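6 min read

3. Materials and methods

3.1 Paper stock and conditioning

The study compared two uncoated drawing papers supplied in large sheets by Plaston and Edulance. Both are sold for school and studio use, and both are described by their makers as suitable for wet and dry media. Sheets were stored flat in a closed cabinet at the Alcaraz site from the start of March and moved to the test room five days before measurement. Relative humidity in the cabinet was logged but not controlled. No sheet was rolled at any stage, as earlier trials at Cullach had shown that curl from rolling persisted for longer than the conditioning period and affected the reading of surface marks.

Each sheet was cut into test pieces after conditioning, giving 384 pieces in total. Pieces with a visible crease or a damaged corner were rejected before numbering. The grain direction was pencilled on the back of each piece, and the felt side was used as the test face throughout.
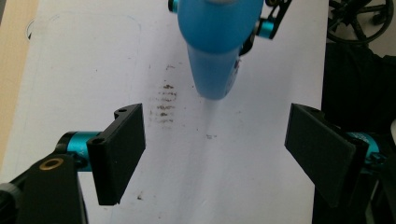

Surface soiling was treated as a separate variable from absorbency, although the two are often reported together. A clean sheet and a soiled sheet of the same stock may take up water at the same rate and still differ in how they look to a reader or buyer. Large white sheets present a particular difficulty, in that the eye judges whiteness against whatever is near it. A saturated colour close to the paper, such as the sky blue of the glossy bottle over the sheet in Figure 1, can shift a viewer's estimate of the paper tone towards yellow. For this reason visual grading was carried out against a neutral grey surround, and strongly coloured objects were kept out of the grader's field of view.

3.2 Grading of marks

Marks were graded on a five-step scale, from 1 (no mark seen at reading distance) to 5 (mark seen at once from across the room). The scale was applied to the whole test piece, so that a single dark spot and a wide faint smear could receive the same grade. Grading was done by one reader, Telmo Rivas, who repeated the full set after an interval to give a measure of drift. The second set was read in reverse order.

Fine specks were recorded apart from smears. Specks lie on the surface and can in most cases be lifted with a soft brush, whereas a smear has been worked into the fibres and spreads further if rubbed. Where both were present in the same patch, the piece was graded before brushing and again afterwards, and both grades were kept.
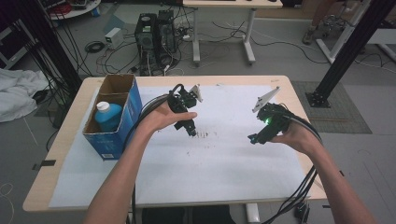
3.3 Lighting

Marks of low contrast are easily confused with shading. A flat matte sheet lit from one side shows a gradual change in tone across its width, and a faint smear in the darker part may be missed altogether. Two lighting positions were therefore compared: one lamp at a low angle, and a pair of lamps set at equal heights on either side of the piece. Under the single lamp, 29 pieces were given a lower grade than under the pair. The difference was largest for the Edulance stock, which has the rougher surface.
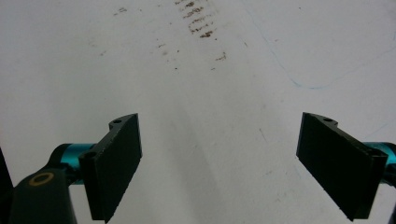
Figure 1. Large-format white paper in use on a work surface (first and second views) and uneven tone across a flat matte white surface (third view).

The paired lamps were adopted for all later readings. Roughly the same time was needed per piece under either arrangement.

Correspondence: Paper Surfaces Group, Alcaraz. © The authors. Back to top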